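The Toy Bin Problem

By Nisreen Haddad

I have a weakness for mixed lots. You know the kind: somebody clears out a playroom and a kitchen drawer in the same afternoon, everything goes into one heap, and the heap goes up for sale as "misc., one lot." I paid 25 dollars for my first one and I still think about it fondly.

So when Jistgate asked if I wanted to spend a day at the Brurnley sorting hall, I had my shoes on before I'd finished reading the email! The hall takes in 1126 lots a year, and most of what's inside them is stuff like play food, odd handles, bath toys and little plastic animals that lost their farm a long time ago.

What I like is how fast you start having favorites. I can walk past a perfectly good board game (complete, even) and go straight for the pretend fruit. Play fruit is wonderful. The colors are always a bit off, the pears could be lemons, and it all ends up next to things it has no business being next to. I'd been in the hall maybe ten minutes when I fell for a lobster, orange-red and plastic and very pleased with itself, over by the wall of a big gray metal bin. I wanted it badly. I still do. 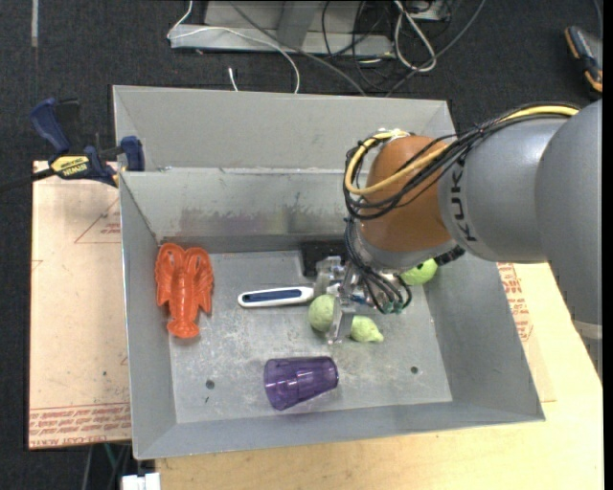
What to keep from a mixed lot

My rule at home is two passes. On the first I pull out anything that makes me smile, no questions asked. On the second I'm stricter, and things have to belong to a set or have a job. A lone green fruit can join the play kitchen. A handle with nothing on the end of it goes in the drawer with the other handles (yes, there's a drawer).

Wash the plastic in warm soapy water and let it dry overnight on a towel. Anything with a battery door gets opened and looked at first, and please do that over a sheet of newspaper. I learned that one on my good tablecloth.

I went home from Brurnley with a lot of my own, 78 pieces for the price of lunch, and by November I'd found a place for nearly all of them. No lobster, though. If you've got one, write to me.

Contact the editors | © Prorketier Magazine | Back to top

We use cookies to remember your preferences. Accept all | Manage settings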